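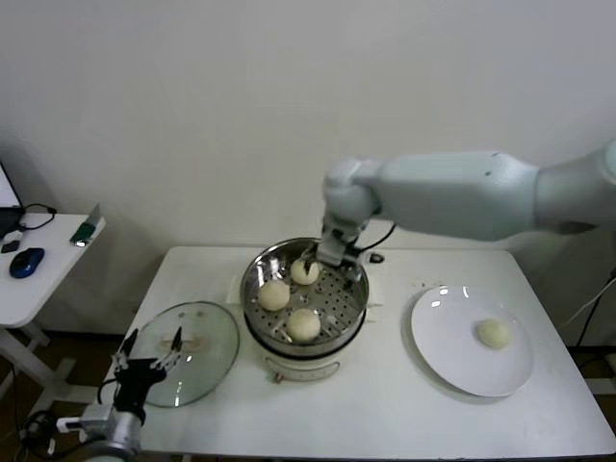 Morag Nisbet writes her romances in the kitchen, between four in the morning and the time when the rest of the house wakes up. She has published 11 of them, all by herself, and the newest, Second Helpings at Skonder, came out in May. I finished it in two evenings and then wrote to ask if she would talk with me. She said yes, if I did not mind that she was peeling potatoes.

Skonder is an island with one ferry and one bakery. The bakery belongs to Ivo, who does not like visitors, and the visitor is Dr Sikder, a vet who has come for a summer and has brought her late aunt's parrot. I asked which of them came first.

"The parrot," she said. "Then I needed somebody patient enough to own it. Ivo was very late. In the first draft he was a fisherman, and he was so boring that I stopped writing for a month."

What changed him was the night work. A baker is awake when a vet is called out, so the two of them could meet at three o'clock with no one else in the street. "I like people when they are tired," said Morag. "They forget to be charming."

I told her that I had expected the big quarrel in chapter nineteen, and it did not come. She laughed for some time. Her readers are divided about this, it seems. One of them sent her a letter of 2 pages asking where the quarrel was, and if perhaps her copy had a fault.

"I wrote one. He finds out that she has applied for a job in Broltov, he shouts, she takes the ferry. It was a good chapter, but I did not believe it. These two would ask each other a question. So they ask, and it is still quite painful, I think."

I think so too. The conversation on the harbour wall is the best part of the book for me -- I read it again before I went to bed.

We spoke also about money, because she is open about it. The first book sold 963 copies in its first year, most of them after a blogger she did not know put it on a list of gentle romances. She paid for the cover with that and has used the same designer ever since. She does no advertising now except her newsletter, where the parrot has a column of its own.

Will there be more of Skonder? She has started a story for the ferry captain, who is past sixty and widowed, and who was meant to have only 2 lines in this one.

"She kept coming in to buy bread," Morag said, and then the potatoes were boiling over and she had to go.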